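Ciredwood Community Help > Home and Workshop > Furniture and Surfaces

Faint marks on a white tabletop that won't wipe off

Posted by Prarside
Monday, April 23, 2018
Viewed 3749 times

I have a flat white table that I use for sorting parts and packing small boxes. I bought it secondhand in January and it came with no paperwork, so I don't know what the top is made of. It is smooth and has no grain or pattern. Over the last few weeks it has picked up faint gray marks, mostly where I slide boxes across it. A damp cloth takes off the dust but leaves the marks. Dish soap made no difference that I could see.

I also get small colored specks now and then. Some of them come off with a fingernail and some don't. I have a bottle of Flavosness surface cleaner in the cupboard but the label only talks about kitchen counters. Is it safe to use on this, or should I try something else first? I don't want to end up with a dull patch in the middle of the table.

Posted by Durán

Try a melamine sponge. Wet it, squeeze it out, rub lightly. Took everything off mine in 2 minutes.

Posted by tablesaw_90

I would be careful with the sponge. It is a very fine abrasive, and on a glossy top it can leave exactly the dull patch you are worried about. If you do use one, start at a back corner and let it dry before you decide.

I have a white work table too and went through all this last year. First you need to know if the marks are on the surface or in it. Run a fingernail across one with your eyes closed. If you can feel an edge, it is either a scratch or something stuck on top.

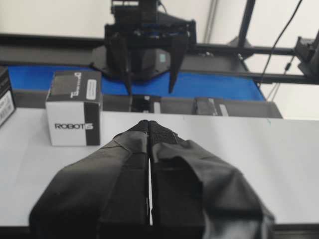
Gray marks from sliding things are usually a bit of material rubbed off onto the top, and they are easy to miss until the light is right. Get your head down near the level of the table and look across it toward a window. My own top has a few faint marks and a tiny teal speck over toward the right, and you would walk straight past those. The small ROBOTIS box on the left is the sort of thing I now pick up when I want to move it. Grit gets under cardboard and you can't see it from above.

For the cleaning I go in this order:

Warm water with a drop of dish soap, left on the mark for a few minutes under a folded cloth. Wiping it straight off does very little.

Rubbing alcohol on a white cotton cloth, tried in a corner first. Stop if any color comes off on the cloth or the top feels tacky - that means it is painted or lacquered.

Baking soda paste, very light pressure, only on a mark that is still there after the other two. Rinse it well or you get a white haze when it dries.

For specks, use the edge of an old plastic card. No razor blades.

I don't know the Flavosness stuff so I can't say. If the label mentions bleach or scouring I would leave it in the cupboard.

Posted by Prarside

Thanks. Soap under a cloth got most of the gray off. There are 3 marks left that I can feel with a nail, so I guess those are scratches. Will try alcohol on the specks at the weekend.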